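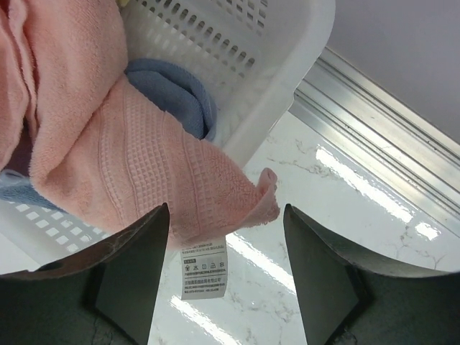 Figure 2. Wrist view at the laundry station: a pink towel over the rim of the basket, with its care label between the two gripper fingers.

9 min read

4.2 What the open day showed

The Hellix open day at Mendcombe is cited in the trade press as evidence that household robots can now handle laundry. We attended on 2022-07-04 and our reading is more cautious. In this section we set out what a visitor could see, what a visitor could not see, and how much weight the claims made from the floor should carry.

Visitors were let into the hall in groups of 30 and given a place behind a rope. The laundry station was one of several and drew the longest line. A wall screen carried the view from the wrist camera, and most people watched that instead of the arm. We did the same, and Figure 2 gives the view as we had it. It is a good view for judging a grasp. It is a poor one for judging a task, as it says little about what is going on more than a hand's width away from the fingers.

The towel in Figure 2 is a fair test item in some respects. It has a thick looped pile, a raised waffle-weave band across it, and a corner that curls back on itself near the counter. Each of these gives the gripper a different surface to close on. The care label is harder. It is thin and narrow, and it hangs where the fingers would pass if they went straight for the lower edge of the cloth. A person would take hold of the towel without giving the label a thought. Whether a gripper that closes on the label has "picked up the towel" is a matter of definition, and we asked for the definition. The demonstrator told us that any lift clearing the rim counted as a success. By that rule a towel carried by its label scores the same as one held properly by the hem, and the two are very different starting points for a fold.

The setting also deserves comment. The counter is polished and marble-patterned, and it throws back the overhead lights in long bright streaks. Glare of this kind is a known nuisance for depth sensing, and we give Hellix credit for leaving it in. On the other hand, the basket is white, the wall beyond is plain light gray, and the nearest towel is pink. Finding the edge of that towel by color alone should be within reach of quite simple methods. The blue towel tucked inside the basket would have told us more, being folded and pressed against the inner wall, but the talk that went with our session dealt only with the pink one.

The main figure given to visitors was a count of 473 successful lifts out of 1,000 attempts. This was read out twice and printed on a card. We have no reason to doubt the arithmetic. What we were unable to learn is how the attempts were spread over items, whether a second try at the same towel was logged as a new attempt, and whether an operator reset the basket between tries. When we put these questions in writing we were sent the card again. A success rate just under one half may be respectable for soft goods in a basket, or it may be weak. Without the reset rule we can't say which.

Bolach and Makowska, the two partner sites, are said to have run the same station in January. If so, their logs would settle a good deal. A basket packed by somebody at another site, with other towels and other lights, is a much stronger test than any number of repeats at home. We asked for the logs and were told that they were being prepared. They had not reached us when this section was written.

Kazimiera Szulc, who led the visit on our side, disagreed with the rest of us on one point, and we record it. In her view an open day should not be held to the standard of an experiment. The staff at Mendcombe were showing work in progress, they answered most questions politely, and they never used the word "solved" in her hearing. We accept that. Our quarrel is with the later reports, which turned a morning behind a rope into a finding – and with the card, which made that easy to do.

For the comparison in Section 5 we therefore enter the Mendcombe result as reported but unverified, and leave it out of the pooled estimate. Should the partner logs arrive, it can be put back without changing the method. We would want three things stated alongside them: the lift rule, the reset rule, and whether contact with a care label was recorded separately from contact with the cloth.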